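去Lulstead看人教机器人拿杯子(五月参观流水账)

先说结论:值得去,带件外套,别穿硬底鞋。

事情是这样的,我五月刚好在Lulstead有两天空,本来打算看看旧码头、吃点炸鱼就算了,结果在旅馆的布告栏上瞄到一张小海报,说Dalisay的数据采集间对外开放一个下午,预约即可。Dalisay是做什么的,我当时完全不知道,海报上也就一句话:“来看看机器人的教材是怎么做出来的”。教材!这个词一下就把我勾住了。我以前教过几年小学美术,对备课这件事有感情,于是当场用手机约了下午那一场。

地方不太好找。导航把我带到一排仓库的背面,绕了一大圈才看见正门,门上的牌子只有巴掌大,灰底灰字,也不知道是谁设计的。好在门口摆了一块小黑板,画着箭头,粉笔字写得挺漂亮。进门先签到,领一张贴纸贴在胸口,再换上他们的布鞋套(硬底鞋踩在里面的地板上会咚咚响,后来我才明白为什么大家都那么在意这个)。

我们这一场一共13个人,有一对带着孩子的夫妻,有几个学生模样的年轻人,还有一位阿姨全程拿着本子记笔记,比我认真多了。接待我们的是一位讲解员,嗓子有点哑,说上午已经讲过一场了,请大家多包涵。

一开始先在走廊里听了十来分钟的介绍。我原以为会放那种配着激昂音乐的宣传片,没有,就是站着聊。讲解员说,他们这个项目叫Truven,目标听起来特别朴素:让机械臂学会在家里和小店里拿东西、放东西,尤其是那些又滑又圆、一不小心就碎的东西。办法也不神秘,就是由人来操作机械臂,把一个动作从头到尾做一遍,机器把看到的画面和每个关节的动作一起记下来,这就叫一条示范。攒够了示范,再拿去训练模型,让它自己琢磨出该怎么动。

那位记笔记的阿姨马上问:要做多少遍才算够?

讲解员笑了,说这个问题他们自己每天也在问。有的动作简单,学得快;有的动作,比如把一个圆肚子的玻璃器皿从桌上拿起来又不让它打转,做了很久还在补。他说单是玻璃这一类,这一季就排了59个小任务,每个小任务还要换位置、换灯光、换操作员,一遍一遍来。我听到这里已经开始替他们手酸了。

然后进采集间。

这个房间比我想象的安静得多。我脑子里的机器人车间是那种哐当哐当、火花四溅的地方,这里呢,更像一间图书馆的阅览室,只是每张桌子前坐着的人不看书,看屏幕。一共4个工位,中间用半人高的隔板分开,每个工位都是一张浅色的台面,一条机械臂,一把椅子,旁边一个架子,上面放着今天要用的东西。参观的人站在地上贴的黄线后面,说话要小声。鞋套的作用也在这里,据说脚步震动大了,操作员会分心。

我站的位置离二号工位最近,看得最久,就主要讲它吧。

操作员手里握着一个有点像订书机的东西,捏一下,那头的两根夹指就合拢一点,松开,就张开。手腕转,机械臂的手腕也跟着转。看上去非常轻松,像在玩游戏对不对?可是看久了就会发现,她做每一个动作之前都会停一小下。讲解员小声解释,停顿是训练出来的习惯:如果人的动作太随意,东一下西一下,机器学到的也是东一下西一下。所以新来的操作员头一个星期基本都在学怎么“慢而不抖”。

哎,这句话我真想拿去给当年我班上那些画线条的孩子听。

机械臂的手腕上装着一个小摄像头,跟着夹指一起走,画面实时显示在旁边的屏幕上。我看实物看了一会儿,又去看屏幕,感觉完全是两个世界!站在黄线后面看,是一条手臂慢慢伸向一件玻璃器皿;从手腕上看,什么都离得特别近,玻璃一下子占掉好大一块,夹指就横在眼皮底下。讲解员说,机器学的时候很依赖这个视角,所以操作员也要学会只看屏幕干活,不能老是歪头去看桌子。“你歪头看到的东西,它看不到。”这是他的原话,我觉得讲得很明白。

参观结束时每人可以选一张当天采集的画面带走,我挑了玻璃器皿的这一张:

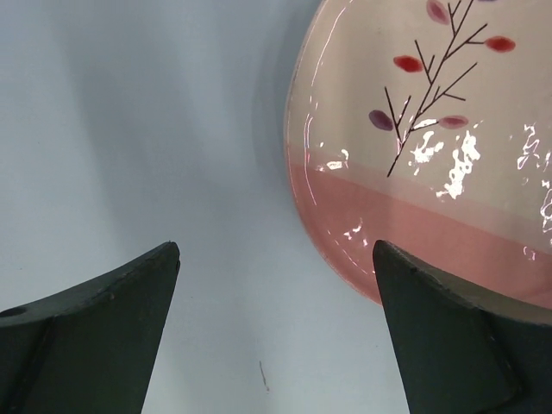
手腕摄像头的视角:粉色和奶油色的玻璃,上面有一枝带红叶的细枝,两根深色夹指还张着。

挑它完全是私心,我太喜欢上面那枝画了。那么细的深褐色线条,小枝岔来岔去,有的到头是光秃秃的,有的挑着一片小叶子,红的很红,旁边几片又是灰灰的粉紫色,压得住。教过美术的人看到这种东西是走不动路的。一个学生模样的男生问我为什么不选一张更有科技感的,我说这已经很有科技感了呀,你看那两根黑手指!

不过讲解员从另一个角度给我讲了这张画面,我才知道它有多麻烦。麻烦就在反光。玻璃上那几块白亮亮的光斑,人眼一看就知道是灯照的,脑子自动就忽略掉了,模型可没有这个常识。光斑是会跑的,摄像头挪一点,光斑也挪一点,形状也跟着变,刚开始学的模型很容易把它当成器皿上的一部分。所以他们采集的时候反而不会把灯光调得特别柔和,该亮的地方就让它亮,过一阵子再换个角度打灯,让机器多见见世面。

还有影子。浅色台面上灰灰的一大片,夹指和器皿都有份。带孩子的那位爸爸问,影子会不会也让机器搞错?回答是会,早期有一版模型特别怕影子,手臂伸到一半看到自己的影子就犹豫,在空中磨磨蹭蹭。后来示范里各种各样的影子多了,这个毛病才慢慢轻下去。孩子听得咯咯笑,说它胆子好小。

我自己问的问题比较外行:为什么夹指要做成这种尖尖的样子,拿圆的东西不是更容易滑吗?讲解员没有嫌我,说他们试过宽的、软的、带凹槽的,各有各的好处。尖一点的好处是能伸进窄的地方,坏处就是碰到圆滑的面,接触的地方太小,位置要找得很准。也正因为难,才更需要人来示范。他们现在的想法是先把难的教会,再去看能不能换着用。这个思路对不对我没有资格评价,反正当年我教水彩是从最容易的教起的。

接下来是我个人觉得最有意思的一段:看他们怎么“判作业”。

采集间隔壁有个小房间,里面两个人对着屏幕一条一条地看录下来的示范。每条看完要打标签,能用的留下,有问题的写明原因。原因有一张固定的清单,贴在墙上,我记了几个:起始位置不对;中途停顿太久;夹指碰到台面;画面里目标被完全挡住;操作员改了主意。最后这一条我特别喜欢。就是说,操作员本来想从左边过去,走到一半觉得右边更好,又折回来。单看结果可能东西也拿起来了,可是这条示范里藏着一个人的犹豫,留着还是不留,他们内部争了挺久。现在的做法是单独放一个文件夹,暂时不进主库,以后也许有用。

阿姨又问了:那失败的呢?没拿起来的,就全部扔掉吗?

不扔。讲解员说失败的很宝贵,尤其是失败之后又救回来的那种。要是模型只看过一路顺风的示范,真碰上滑了、歪了,它就傻在那里。所以他们专门排了一类任务,故意从不舒服的位置开始,夹指离东西偏一点、斜一点,让操作员从那里慢慢修正过来。审核的人说这一类看着最累,每一条都不一样,没法偷懒。

说到累,我还问了一下工作安排。操作员一轮连续做12条,做完必须起来走一走,喝口水,再换到另一个工位。有一条不成文的规矩,起身的时候不能把没录完的任务丢给下一个人,要么录完,要么作废。我觉得这个规矩好,跟厨房里谁开的火谁关是一个道理。

最后是体验环节,每人可以上手试几分钟。用的当然不是玻璃,是一个旧的软布沙包,掉了也不心疼。我排在很后面,看前面的人一个个上去,心里想着我好歹是拿过画笔的手,应该不差吧。

差得远了!

握把比看上去要重,而且它跟我的手之间总有那么一点点延迟,不多,但足够让人不停地过头。我想往左一点,它就往左多一点,我赶紧往回收,又收多了,屏幕里的沙包就在两根夹指之间晃来晃去。旁边的工作人员让我先别捏,先呼吸。我呼吸了。然后一捏,夹到了沙包的一个角,提起来大概一拳高,又掉了。第二次换了个方向,居然成了,稳稳放进盒子里,身后还有人给我鼓掌,脸都红了。那个七八岁的小朋友第一把就成功,他妈妈说是打游戏打出来的,我无话可说。

体验完在门厅喝茶,茶是他们自己泡的,有点淡,饼干不错。我跟那位阿姨聊了几句,她说自己以前在Gastotport的一家玻璃店里做包装,包了很多年花瓶和灯罩,就是想来看看机器到底能不能干她那份活。我问她看完觉得怎么样,她翻了翻本子,说手腕的活学得挺像的,但她包东西的时候会先用指肚摸一圈,看看有没有小崩口,这个今天没看到有人教。我把这话转给了讲解员,他很认真地掏出手机记了下来,还追着阿姨问了好几个问题,问她先摸口还是先摸底,戴不戴手套。两个人站在饼干桌边聊了好久,我在旁边听着,又多吃了两块。

几点实用的,给想去的朋友:

要预约,现场不一定有名额。整场两个多小时,大部分时间都站着,腰不好的可以跟接待的人说,他们有折叠凳。采集间里冷气开得很足,我穿短袖冻得够呛。屏幕和工位不能自己拍,想要画面就等结束时选,打印出来的一张,电子版会发到预约时留的邮箱,我的当天晚上就收到了。小孩可以带,不过中间看审核的那一段可能会坐不住。洗手间在签到台后面那条走廊的尽头,记得先脱鞋套再出去,别像我。

交通的话,从旧码头走过去要过两个很长的红灯,认准仓库那一排的正面,别走到背面去。附近没什么吃的,只有一家三明治店,三点就关门。

有一个小遗憾,我没有看到训练好的模型自己动手。问了一句,说那是在另一栋楼里,这次不开放,秋天也许会有一场。讲解员自己倒是很坦白,说目前模型拿硬纸盒已经很像样,拿玻璃还在学,有时候会在前面停很久,像是在想。我挺想看它想的那个样子的,已经留了邮箱让他们有消息通知我。

那张画面我回家之后夹在了冰箱门上,旁边是我自己照着那枝细枝画的一张小水彩,红叶画得还行,细枝手抖了两处。下回再画慢一点。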